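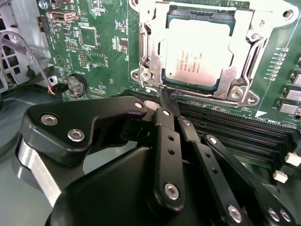

Gripper and green motherboard, close up.

I have now watched the last reel of Toltedell in both versions, one after the other, with the timer running. The question I wanted to settle is a small one: does Consuelo Figueroa's character get on the ferry, or does the film only let you think so? People have argued about it since the first screenings, and most of them, as far as I can tell, are arguing about different prints.

The festival version is seven minutes longer than the one that went into general release. I had assumed the missing time came out of the wedding, which drags. Most of it comes from the harbor.
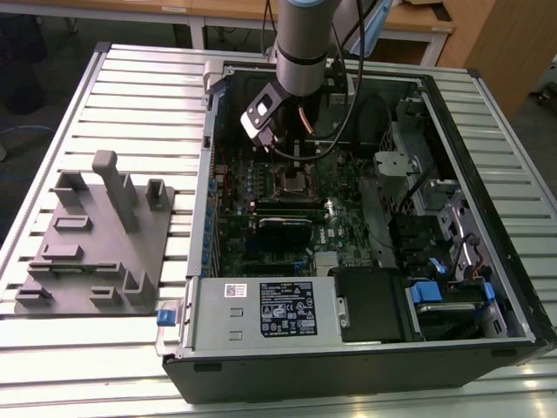 Dromham, January

The local film society showed the festival version last night, in the old hall with 19 of us in the seats and the heating off. Krisztina Kozma, who directed it, was there for a short talk afterward. She was asked about the ferry first, naturally. Her answer was that the character gets on, that she always got on, and that the release version shows this too if you listen to the sound.

I went home and checked. In the release version the picture cuts from Figueroa on the dock to the empty bench, and the ferry horn comes in four frames before the cut. In the festival version there is a wide shot between the two. You see the ramp go up with a figure in a gray coat on the far side of it. The coat is the one from the second act. It's in shot for less than a second, and at the back of a hall I would have missed it had I not been waiting for it.

On the sound she is half right. There are footsteps on metal under the horn in both versions, mixed very low in the rear channels. On stereo speakers they disappear. On headphones I could find them, but only because I knew where to look. I would not call that showing the audience something.

Ferenc Vass, the editor, gave an account of the shorter cut in a long interview last year, and it matches what I measured. The distributor, Steltico, wanted the film under two hours. The harbor sequence had no dialogue, so trimming it meant no changes to the subtitles. That is a practical reason and I believe it. It does mean that a good deal of the writing on the film's "deliberate ambiguity" is writing about a delivery specification.
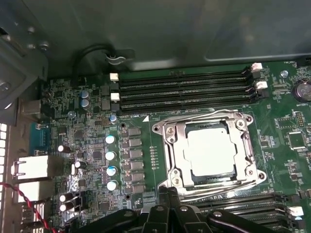 Processor in its socket, memory slots empty.

Figueroa has been patient about all this. She was asked again on the red carpet at the Juhász awards, with Nazma Chowdhury standing next to her, and said she had answered the ferry question more than 600 times and would like to be asked about the piano. She learned the whole second movement for that scene. The camera stays on her face and the hands are never in shot. I have some sympathy.

Chowdhury, who plays the sister, said she thought the character stayed. So the cast does not agree either, or she hadn't seen the longer version at that point.

A few notes for anyone who wants to compare. The disc carries the release version only. The streaming copy is listed as the festival version but is not; the running time gives it away, and the wide shot is missing.

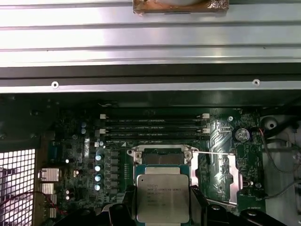 The print we saw last night is on loan and goes back at the end of the month. It has a scratch running through most of the third reel and the color is slightly warm, but the harbor is intact.

Kinga Gulyás, who wrote the script, published it as a small paperback in an edition of 2000. I found a copy. The final page reads, in full, "She boards." There is no mention of a bench. I have asked the publisher whether that is the shooting draft or an earlier one, and will update this post if they write back.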